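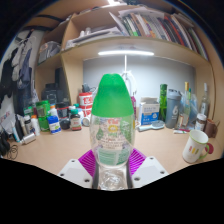 Getting the last of it out of the bottle

Most squeeze and pump bottles still hold a fair amount when people throw them away. Dish soap, hand lotion, ketchup, hair conditioner – the method depends on how thick the stuff is and what kind of cap it has.

Thin liquids
Stand the bottle on its cap overnight in a mug or a short glass. By morning everything has run down to the opening. A wide, flat cap will stand by itself, but a tapered one needs the mug. Check that the lid is fully closed first.

Thick liquids
Close the cap and set the bottle in a bowl of warm tap water for 13 minutes. Lotion and honey both loosen up this way. Dry the outside before you open it, or water will run down into the cap. Don't use boiling water, as thin plastic goes soft and the seam can split.

Pump bottles
The tube never reaches the very bottom. Once the pump starts spitting air, unscrew it and pour what remains into a small jar. We keep a 300 ml jar by the kitchen sink for dish soap and top it up from whatever bottle is nearly done. Only mix soap with the same soap. Never combine cleaning products.

Clogged caps
Soak the cap in hot water with a spoonful of white vinegar for 40 minutes, then clear the hole with a toothpick. Rinse well. Glue caps are different – wipe those after every use, and put a thin smear of petroleum jelly on the threads so they don't stick.

Reusing the empties
Clear bottles are the most useful because you can see the level. Wash them twice, leave them upside down on the rack until completely dry, and take off the old label. If it won't peel, rub in cooking oil, wait an hour and scrape with an old plastic card. Write the new contents on masking tape in permanent marker, plus the month you filled it.

Don't reuse anything that held bleach, drain cleaner or garden spray. Food goes only in bottles that held food.

Next in kitchen tips: Drawer liners that stay put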